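Speaker notes: Care and repair of silver jewelry at the retail counter
Session length: 28 minutes, with questions to follow

**Opening**

Good morning, and thank you for coming. I speak today on behalf of the Zelik jewelry workshop, which handles cleaning, resizing, and repair for the Samico and Jibrin stores. Our subject is what a customer should be told about silver at the time of sale, and what should be written down when a piece comes back.

*(Pause. Confirm that the back rows can hear.)*

Last year the workshop received 2,000 pieces of silver for service. Almost half had no fault in the metal. They were tarnished, and the customer had been given no advice on how to clean or store them. Each of those pieces still had to be logged, inspected, and returned.
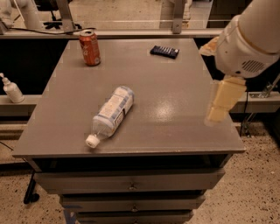
Page 2

**What tarnish is, in plain terms**

Silver darkens when it meets sulfur. Sulfur is found in the air, in wool, in rubber bands, in some foods, and in many hair products. Sterling silver also contains copper, which darkens as well. Staff should feel comfortable saying this to a customer. Tarnish is a surface change and does not mean that the piece is of poor quality.

Please avoid the phrase "tarnish-free" when describing plain sterling. It appears on older Ona display cards, and those cards should be withdrawn. For plated pieces, the correct wording is "resists tarnish under normal wear."

**Advice at the point of sale**

Staff should cover the following before the receipt is printed:

- Put the piece on last, after lotion, perfume, and hair spray.
- Take it off before swimming or using a hot tub. Chlorine can damage silver and weaken soldered joints.
- Wipe it with a soft, dry cloth at the end of the day.
- Store it alone in a closed pouch. Chains should be fastened first to prevent knots.

*(Hold up the printed care card. Copies are on the side table by the door.)*

The care card is to be placed in the box with the piece. It should not be stapled to the receipt, as receipts are often thrown away.

**Cleaning at home**

Plain silver may be washed in lukewarm water with a small amount of mild dish soap, rinsed, and dried fully. A polishing cloth is suitable for smooth surfaces. Dip cleaners are not recommended for pieces with pearls, opals, turquoise, or a darkened finish that is part of the design. Toothpaste scratches silver, and customers continue to ask about it. The answer is no.

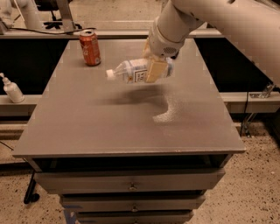
## Taking in a repair

The intake form was revised in February. The main change is that the condition of the piece must be recorded in front of the customer, and the customer must initial it. Look at the clasp, the jump rings, the prongs, and the inside of the band. Record any stamp exactly as it reads. If there is no stamp, write "none found." Do not write "silver" on the basis of color alone; the approved term is "white metal, untested."

Resizing requests need a finger measurement taken in the store. We ask that staff measure in the afternoon where possible, since fingers are often smaller in the early morning and in cold weather. A band with stones set all the way around generally cannot be resized, and the customer should hear this before leaving the piece with us.

*(If time is short, skip the next paragraph and move to turnaround.)*

Engraved pieces need special care. Polishing removes a thin layer of metal each time, and shallow lettering can fade. Ask whether the customer wishes the engraving to be left untouched, and mark the form accordingly. 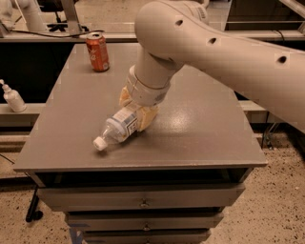 *Water bottle held above a gray tabletop.*

**Turnaround and collection**

The standard turnaround is 10 working days from the date the workshop receives the piece. Stores send their parcels on Wednesday. A repair accepted after the parcel has left will wait for the next one, and the date quoted to the customer must allow for this.

At collection, open the pouch and let the customer inspect the work before signing. Any concern raised at that time goes on the same form, under the original number.

**Close**

Requests for more care cards should go to the workshop desk. I will now take questions.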